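Search this site Search Menu

Speaker notes – Comparing two hand-held grippers before buying 2,000 hours of anything
June 27, 2026
Seo-ah Min, with test data from Fadi Saliba

We use cookies to remember your settings. Accept Manage preferences

Slide 1. Title
Say who I am, say Fadi ran half the sessions and did all of the tracking analysis. Questions at the end, except about units, which people should shout out.

Slide 2. The setup
Leave both pictures up while I talk. Bathroom counter, sink, cleaning tools.

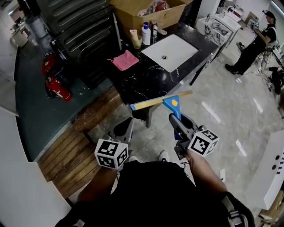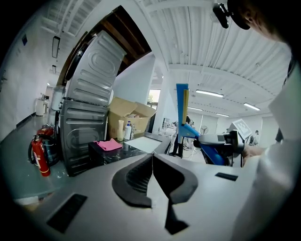
We started in April with one question: which hand-held gripper do we build the next batch of? Two candidates. The Lodon has the stiffer fingers and a heavier handle. The Breltora is lighter and its fingers give more under load. Same camera model in both, same lens, same exposure settings. If anyone asks, we locked exposure after the first day. Before that it was on auto and those sessions are not in the numbers.

Slide 3. What we measured
312 demonstrations in total, 156 per gripper. Wiping with a cloth, wiping with a squeegee, moving bottles and cups. Every operator used both grippers, and we swapped which one they started with.

Three numbers per demonstration. Did the task get finished. How long did it take. What share of the recording had a usable pose for the gripper. Spend the most time on the last one. People in this room will have seen plenty of success rates.

Slide 4. Finger stiffness
Point at the squeegee row. A long blade on a handle puts a twist on the fingers every time the blade touches a surface. With the soft fingers the handle rolls, the operator feels it and turns the wrist to make up for it. The task still gets done. But the recorded wrist motion now has a correction in it, and a robot arm with different fingers will copy the correction.

The stiff fingers held the handle better and were worse on the cloth. Operators had to pinch twice to get one layer. Fadi has a plot of this in the backup slides – go to it only if asked.

Slide 5. Tracking
Explain the fiducial cubes in one sentence. A camera on the operator's head sees the printed squares, and we get a pose for each hand from that. Then we compare it with the pose from the gripper's own camera.

Where it fails:
The operator looks away from one hand, usually to find the next object.
One cube passes in front of the other.
Glare. Shiny floor and ceiling lights are a bad mix. Tilting the cube mount helped on the Lodon. We have not tried it on the Breltora.

Head camera alone was not good enough for two-handed work. Gripper camera alone drifted when it was close to a plain surface. Use both and log when they disagree. We threw out any stretch where they disagreed for more than 2 seconds.

Slide 6. View from the gripper
Short slide. The gripper body takes up the lower part of the picture, and we went back and forth on whether to crop it. We kept it. The fingertip position relative to the object is what the policy needs, and cropping saved very little training time. The wide lens also picks up a lot of room, people included. Plan for that in your consent forms before you record.

Slide 7. Replay on the arm
We replayed a subset on the Han arm with the Wallusex controller. Say clearly that this is replay and no learned policy was involved. Lodon recordings replayed with fewer stops. Most of the stops on the Breltora side were the controller refusing a wrist speed, and those line up with the corrections from slide 4.

I do not want to oversell this. One arm, one controller, and the default speed limits. Raising the limits would hide part of the difference.

Slide 8. Weight
Operators preferred the light one. All of them, by the end of a session. Times on the Lodon got longer in the second hour and times on the Breltora stayed flat. If your sessions are short this will not matter to you. Ours are not short.

Slide 9. What we are building
Breltora handle, Lodon fingers, tilted cube mount. The adapter plate is printed and the first pair is on Fadi's bench. The finger screws do not line up, so two holes have to be drilled again.

Files for the plate go up once the hole spacing is fixed. Sign-up sheet for people who want a pair to test is at the back table.

Backup slides: cloth pinch plot, exposure settings, list of dropped sessions, controller speed limits.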